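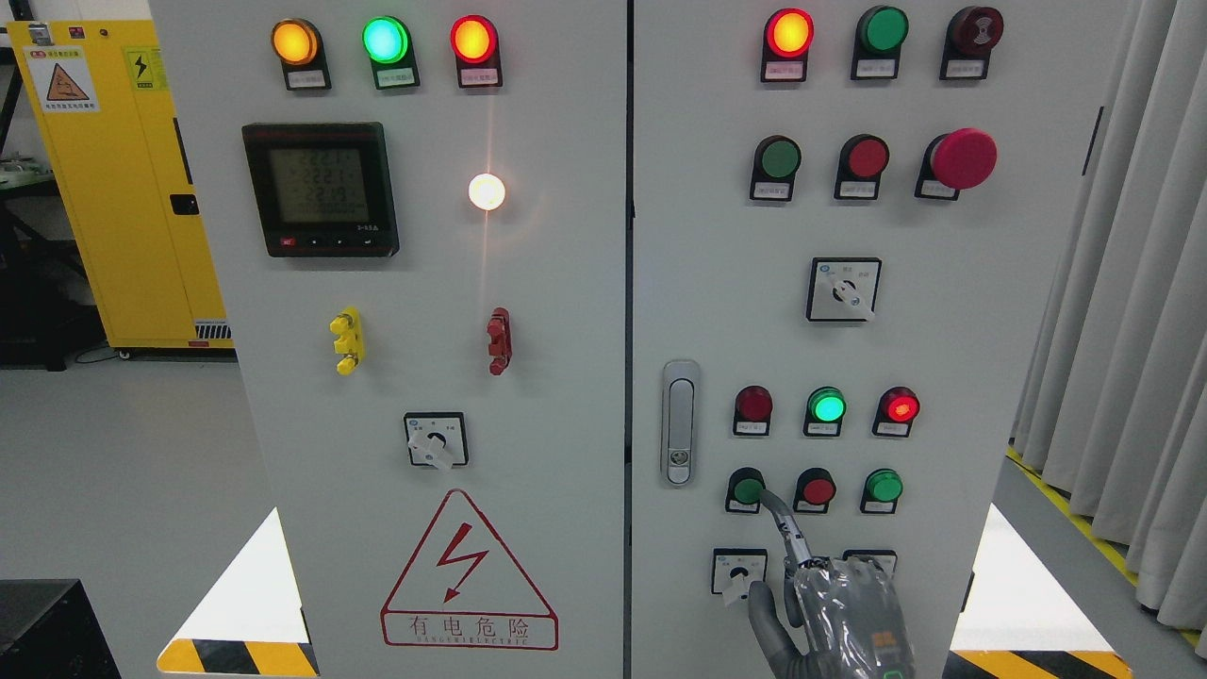

*Finger on the green button, lower part of the right-hand door.*

# The Illon panel – booking and hire for school and club teams

Hi, Teun Claeys here. I run the after-school robotics class at Wukevgate, and this page is for anyone who wants time on our button-pressing setup, either in our room or (for the panel doors only) in yours. I get the same emails about it every week, so I've finally put it all in one place.

The Illon is a full-size pair of light gray control cabinet doors with lamps, push buttons, rotary switches, an emergency stop and a power meter. We call the job "the panel task" and it's the main project for our senior group, who go by Team Bright. The robot has to find a button, get one finger onto it, press it squarely and come away again without touching anything else. Sounds easy! It took my lot until December to get a press I'd let them show their parents.

## Why we like it for teaching

We used to train on a sheet of plywood with arcade buttons screwed to it. Kids got good at the plywood and that was about it. A proper cabinet door has small label plates, a latch that sticks out in a silly spot, red and green buttons sitting next door to each other, and lamps that glare into the camera. The white lamp beside the meter is the worst of them. Half of one term went on getting the vision code to stop chasing that glow, and the students learned more from it than from anything I'd planned.

The labels are in Chinese, and the red warning on the left door (有电危险) means there's a danger of electricity. I get every new student to learn that one before they touch anything. The rest we work out with a printed sheet I'll send you when you book, and if somebody in your group reads Chinese, please put them in charge of it, they'll be a hero by lunch.

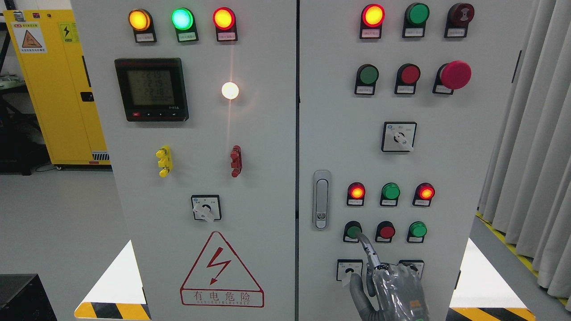
The hand is ours and it comes with the room booking. It wears a gray glove with a clear plastic sleeve over the top, and please leave the sleeve on. It crinkles, it looks a bit daft, and it saves me replacing gloves. If your team has its own hand or gripper you're welcome to bring it, just send me the mounting details the week before so I can tell you whether it'll go on our arm.

A few things I've picked up about pressing buttons, free of charge:

- Curl the other fingers right in. A loose finger will find the button beside the one you wanted.
- Come in straight at the panel for the last little bit. Sliding across the face to get there catches the housings.
- Leave the rotary switches for later in the term. They need a grip and a twist, and it's a different lesson.
- Don't write "press the green button" in your task list. There's more than one green button. Say which row and which side.

That last one causes more arguments than the rest put together.

## What you get

**In our room:** the panel, the arm and hand, the head camera, a laptop with our starter code, and me (or one of the senior students if I'm teaching). Sessions are split into 20-minute turns on the robot so everybody gets a go, with the off-turn pairs working on their logs. I cap a group at 9 students. I've tried more and the ones at the back just end up on their phones.

**At your school:** the doors on a rolling stand, the label sheet and a spare set of lamp covers. No arm and no hand, sorry. You'll want 2 adults to get it through a doorway.

Hire of the doors is $263 for the term, which covers delivery anywhere in Brultusville. Room sessions are free for public schools and you can pay what you like otherwise.
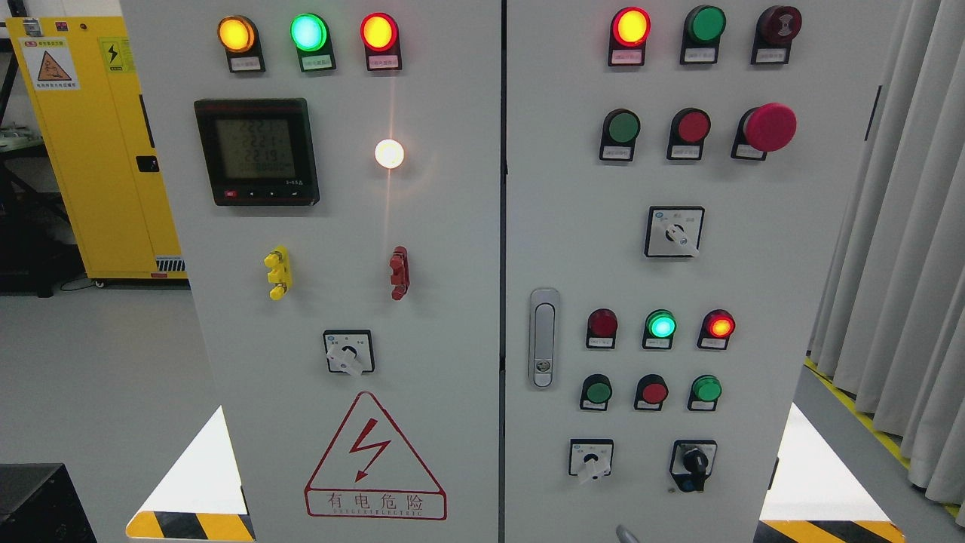

Before any robot work starts I have each team sit in front of the panel and sketch it, with every button given a name they all agree on. Some teams go fancy and some just use R3-left, R3-middle and so on. I don't mind which, as long as it's the same name in the code, in the log and out loud. Give this a whole session. The teams that skip it come back and do it anyway.

The log is one line per attempt: which button, which lamps were lit beforehand, which were lit after, and did the finger touch anything it shouldn't have. Take a still from the head camera at the start of each attempt as well. The kids grumble about it, then they have an argument over which lamp was on and suddenly they love it.

## House rules

Know where the emergency stop is before your first turn. It's the big red mushroom on the right door, and there's a dark red round button in the row over it, at the right-hand end, that people mix up with it. I ask everyone to point at the right one. Stay on your side of the floor tape when the arm is live. Doors stay shut and latched, and I keep the key. The yellow safety cabinet behind is not part of the kit, so hands off please.

## Known niggles

The tags on some of the switches get knocked about, so don't train your camera on them. Glare is worse late in the afternoon, and pulling the curtains across helps a fair bit. The meter readings wander by a fraction of a volt, so if your students are reading the screen with the camera (great extension task, by the way!) have them allow for that.

## Booking

Email me with your group size, what year level they are and whether any of them have coded before. Afternoon spots go quickly and mornings are usually free. If you're after the doors for a whole term, ask early, I only have the one set and Team Bright sulk when it's away.

*Page last updated 5 Mar 2021. Price and turn length are current as of then.*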